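Workshop Tips From the Stollow Gripper Club

The spring contest is in April, and the litter round is worth more points than anything else on the sheet. It is also where we lost the most of them last year. These tips were collected from the club's notebook, the whiteboard, and several arguments. Most of them work for plain housekeeping too, should you ever be moved to try it.

Before you pick up anything

Put down a rug. Grippers skate on bare floor and the noise carries through the whole building. A short, flat pile is best. Shag eats wrappers and gives them back in June.

Mark a grid on the rug if yours doesn't come with one. White tape is fine until somebody vacuums. Fabric paint and a yardstick take an evening and last longer than most of our members.

Save real trash. We spent a month practicing on neatly balled printer paper and got very good at picking up neatly balled printer paper. Snack wrappers slide, tissue tears, and foil does whatever it wants. Rinse cups first. Skip anything that held dip.

Care of the fingers

Ribbed pads fill up with lint and chip dust. Scrub them with an old toothbrush, warm water and one drop of dish soap, then let them air dry. Do not use the hair dryer. We have a pad shaped like a potato from the time we used the hair dryer.

Check the pivot screws at the start of each session. If a jaw wobbles, a quarter turn is plenty. Tighten until it moves freely without slop, and stop there, however good the screwdriver feels in your hand.

Graphite for squeaks. Cooking oil is for cooking.

Write your team name on your tool. Ours say Gustness on masking tape, under the handle, where the tape can't foul the trigger.

Picking up the pile

Start with whatever is on top. This sounds too obvious to print, and yet every new student goes straight for the cup at the bottom.

Take plastic film by a fold or a corner. Pinched flat, it slips out as soon as you lift. Tissue wants a light squeeze and a slow wrist. Foil can be squeezed as hard as you like, and it's a good one to hand a beginner who is having a bad day.

Two people can work one pile if they agree on sides first. Say "mine" out loud. Jaws that lock together over a candy wrapper take 20 minutes to separate and cost you the friendship.
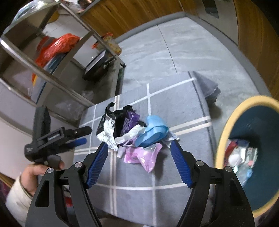

Wrappers, tissue, foil and a cup on the practice rug, with the wastebasket to the right.

Pick a wastebasket with a wide mouth and a rim in a bright color. You will be aiming at it from an odd angle and your eye needs the help. Open the jaws fully over the basket and wait a beat, as film likes to cling to the pads and ride back out with you.

Leave the black trash bag for last. It drags everything on top of it along, and the judges at Hostport count a dragged piece as a drop.

Afterward

Hang the grippers jaws down. Shake the rug outside, downwind of the bicycles. Sort the practice trash back into its box and label the box, in large letters, or it will be thrown away by a tidy person. We are on our third box.

Page updated 2020-02-02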